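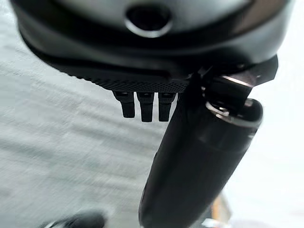 Re: Wrist cameras and hand controllers, where we are

From: Snædís Kvaran
To: gripper-trials list
Date: 27 March 2026

Heiðrún Hviid wrote:
> Can you send the list a short note on how the Damgaard controller
> compares with the Fledari one on the laundry task? I only need to
> know whether it is worth moving both hands over. Also, has the wrist
> camera exposure been sorted? The last batch I looked at had a lot of
> white in it.

The short answer is that I would move both hands over, but I would wait until the cable problem below is fixed.

We ran the bedroom setup with each controller, same hands, same arms, same starting pose. The task is to stand at the foot of the bed, pick a garment off the duvet and put it down again at the operator's mark. The Fledari controller closes the fingers on position only. On a hard object that works well. On cloth over a soft bed the fingers press into the duvet and pick up a fold of it along with the garment. The Damgaard controller has a current limit for each finger, and with the limit set low it lets go of the duvet more often than not. I had it at 256 for most of the runs. Setting it lower made the thumb too weak to hold anything thick.

Dark clothes on the white cover are easy for the head camera. The trouble comes when the hand gets close and covers the garment, and then we depend on the wrist view. Part of that view is always taken up by the housing and the finger, so there is less cloth in it than you would expect from the lens data.

On exposure: no, it has not been sorted. Auto exposure meters on the dark parts of the hand and the background goes white. I fixed the shutter at 5 ms, which holds the highlights better but still smears when the arm swings fast. A value of 3 might do it if we add light. Pratska says their newer camera module lets you set the metering area, and they can lend us one until July.

The cable problem is on the right arm. The slack loop at the wrist needs to be shorter. With the arm reaching forward it has room to catch on furniture, and I do not want to run longer sessions until it is tied down along the forearm. The left side has a clip for this and I would copy it.

Before we switch, I would like to do these:

1. Tie down the right wrist cable.
2. Put the same firmware on both hands. The left is still one version behind.
3. Run the garment task again with the lights in the Dovbridge room at full.
4. Log finger current at the full rate. The default drops samples when both hands close together.
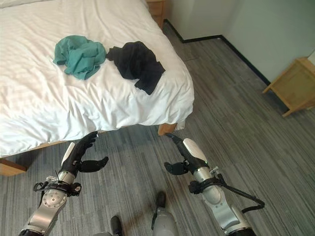 Heiðrún Hviid has asked in a separate mail that the stance be kept fixed for the comparison, with no stepping between picks, so that the reach is the same for both controllers. I agree with that and have put it in the run sheet.

The logs are in the usual folder under run 11. If anyone has used the Damgaard current limits on towels or other heavy cloth, please send me your settings.

Snædís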